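Brolness Opens Desktop Rebuild Bench at Mathur Works

Up to 100 office towers a week to be stripped, checked and rebuilt for schools and libraries

30 Nov 2025 — Brolness, a refurbisher of used office computers, has opened a new bench at its Mathur works for taking apart and rebuilding desktop towers. The bench handles full-size business desktops that come back at the end of a lease. Rebuilt machines are sold under the company's Ilent label to schools, public libraries and small offices.

Brolness took in 3734 used desktops in its last business year. Most of them still ran. Many were missing a drive or had too little memory for current software, and in the past those were often sold on for scrap. The company now strips such machines down to the case, board, power supply and cabling, then builds them back up with checked parts.

The work is organized around a parts holder that stays beside the computer. Each part has its own place: an upright slot for the hard drive in its caddy, a small pad for the processor, rails for the memory and a narrow slot for an expansion card. Larger graphics cards are kept on a wall bracket near the bench. A part that has been taken out goes into its place in the holder and stays there until it is checked or fitted.

Before this, loose parts were kept in shared bins and sorted at the end of a shift. Memory modules of different speeds got mixed together, and drive caddies were often separated from the drives they came with. Brolness says the fixed holder has cut the time spent looking for parts and has made it easier for one shift to pick up where the last one stopped.

The case lies on its side through the whole rebuild, with the side panel off. Power and data cables stay connected to the board wherever possible and are moved aside only when they block a slot or the processor socket. The processor goes in first, then memory, then any add-in card, then the drive. The cover goes back on after the machine has started and passed a memory test.
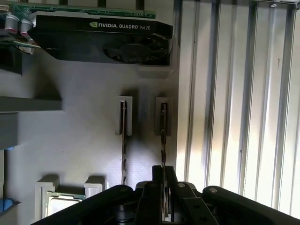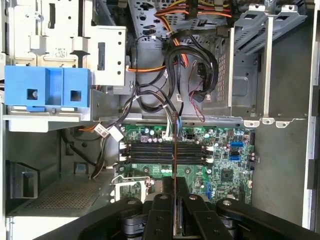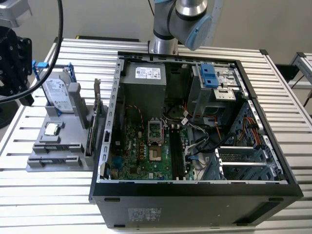
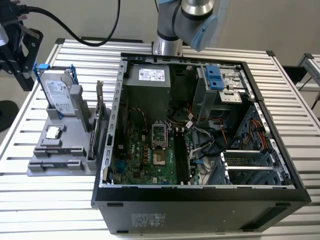
Parts at the Mathur works. First picture: an NVIDIA Quadro K620 graphics card on its wall bracket. Third and fourth pictures: an open tower with an empty processor socket, next to the parts holder.

Every Ilent desktop is sold with a printed sheet listing the processor, the amount of memory, the size of the drive and the graphics card if there is one. The sheet also says which parts came with the original machine and which were added during the rebuild. Buyers with their own technicians had asked for this — several school districts keep spare parts on hand and need to know what will fit.

Three versions will be offered. The basic model has onboard graphics and is meant for word processing, web browsing and library catalogs. The second has more memory. The third adds a graphics card and is meant for drafting classes and photo work. All three come with a keyboard, a mouse and a power cord. Monitors are sold separately.

Drives that arrive in used computers are erased before they are placed in stock. A drive that cannot be erased, or that fails its check, is removed from its caddy and destroyed. The caddy is kept and used again. Customers who send in their own machines for rebuilding may ask for the old drive to be returned to them.

The first large order under the new arrangement is for the Grirnard library system, which will receive 475 rebuilt desktops for its public reading rooms and staff desks. Delivery is planned in stages and is due to be complete in April. Grirnard will send its present desktops to Mathur as the new ones arrive. Those in good condition will be rebuilt and offered for sale, and the rest will be used for parts.

Brolness will accept used desktops from businesses and public bodies in lots of any size. Machines should be sent with their side panels and drive caddies in place, even if the drives have been taken out. Cases with missing covers can be accepted but are paid for at a lower rate. Laptops and all-in-one computers are not part of the program at this time.

About Brolness

Brolness buys, repairs and resells used office computers. Its Mathur works handles desktop towers, spare parts and customer returns. Rebuilt desktops are sold under the Ilent name with a one-year parts warranty.

Press and sales inquiries: Brolness press desk, Mathur works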